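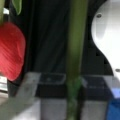 Preparing Flowers for Reception Counters

Print this page | E-mail this page

These instructions apply to all public counters in the Furnival and Junel buildings. Flowers are placed on Friday afternoon and remain in position for one week. Staff members who have been assigned a counter should read the full page before ordering stems.

Ordering

Orders are placed with Irkumex through the usual supply form. Request no more than 10 stems for each counter. Choose flowers that are still partly closed, with firm stalks and clean leaves. Avoid lilies and any variety with a strong scent, as visitors may wait near the counter for some time. Berries on the stem are permitted in December only.

Choosing a container

The container should be heavy enough to stand without support when filled. It should also be lower than the eye level of a seated visitor. Clear glass must be washed every time the water is changed and is best kept for the larger counters. Darker colors ask for less attention between cleanings, and we recommend them wherever a counter is staffed for only part of the day.
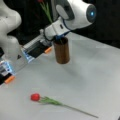 Color should be settled before the flowers are ordered. The Furnival counters have pale tops, and white containers tend to disappear against them. Green is acceptable, although it can make the leaves look dull. Where there is doubt, a brown cup of the kind shown will go with nearly all of the flowers on the approved list, red ones in particular. Use the same color on both sides of an entrance.

Preparing the stems

1. Wash the container with warm water and dish soap, then rinse it until no suds remain.
2. Fill it with cool water to two-thirds of its depth. The standard counter size takes 900 milliliters when full.
3. Remove every leaf that would sit below the water line.
4. Cut each stem at a slant with clean scissors or a sharp knife.
5. Place the stems in water at once. Do not leave cut stems on a dry surface while the rest are being trimmed.

Flower food may be added if it was supplied with the order. Follow the amount printed on the packet. Sugar, coins and bleach should not be used.

Arranging

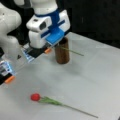 Begin with the tallest stem and turn the container a little after each one is added, so that the arrangement looks complete from every side. The shape of the opening decides how much support the stems receive. A wide bowl lets them fall outward and usually needs tape across the top. With a cylinder, such as the brown one here, the sides carry much of that work – the stems can lean on the rim and cross below it. Leave enough room for a finger to reach the water.

Care during the week

Change the water every second day and trim a short length from each stem at the same time. Keep arrangements away from heaters, fruit bowls and direct sun. Wipe up spills promptly, particularly near telephones and card readers.

Spent flowers go in the green waste bin at the Plusach loading door. Containers are to be washed, dried and returned to the supply closet.

Print this page | E-mail this page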